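Subject: Re: [growers] Old-crop oats, hold or haul?
From: Angharad Hopkin
Date: 2021-06-07

Hi everyone,

Sorry for going quiet on this thread, we've been spraying whenever the wind lets us (hardly ever!). I did finally get on the phone to the Zanderham elevator about the oats, and I also had a chat with the Korwood buyer in Moltstead while I was at it, so I'll pass on what I heard.
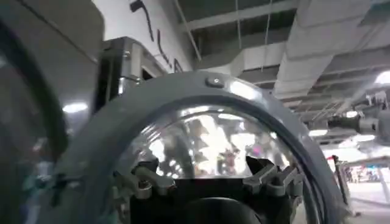
Fanni Sárközi wrote:
> We're down to the last bin of old crop and I can't decide what to do
> with it. The July bid looks decent but the new-crop price is pretty
> close behind, and if the rain keeps missing us I'd kick myself for
> selling early. Is anybody locking in new crop yet, or is it too soon
> with the fields looking like this? Also, does Korwood still dock for
> light weight the way they used to?

Fanni, I'd haul it. We had 2,729 bushels left over and I've booked the lot with Zanderham at 18 cents under the July futures. Could I have squeezed a bit more out of it? Probably, but that bin was starting to worry me in this heat and I'd like it swept out well before harvest. They have room for deliveries right now and wouldn't promise me they'd have any in three weeks.

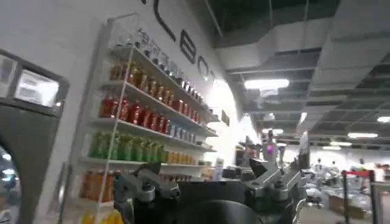
Display lit up, at left

On the light weight question: yes, Korwood still docks, and the fellow I talked to was pretty blunt about it. Take them a sample before you load a truck. Zanderham were easier on us last year, but their price was lower to begin with, so do the math both ways on your own sample. 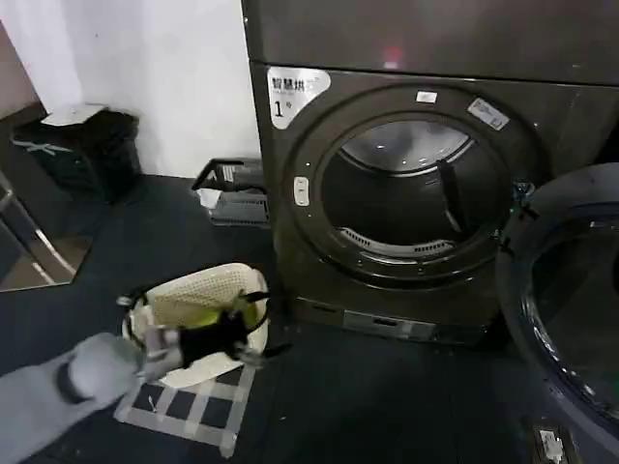

NEW CROP

We seeded 625 acres of oats this spring, mostly Gulyás, and it came up patchy on the hills. I've only priced a small piece of it. What scares me is being short on a contract in the fall and having to buy my way out at whatever the market feels like charging. We did that once and my husband still brings it up at supper!

If you do sign something, read the part about what happens when the crop fails. I looked at 2 contracts and they weren't the same at all. One lets you off with an adjuster's letter and the other only lets you roll the bushels to next year, at their discount.

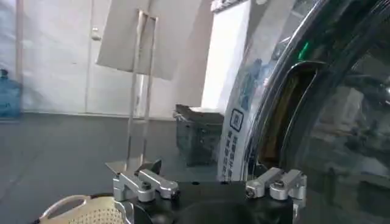 Silver blocks and dark screws

Has anyone been offered a basis-only deal for fall? I asked in Moltstead and got a very long "hmm", so I'm guessing they're waiting on rain the same as us. Post your numbers if you're comfortable sharing, or just email me off list.

Cheers,
Angharad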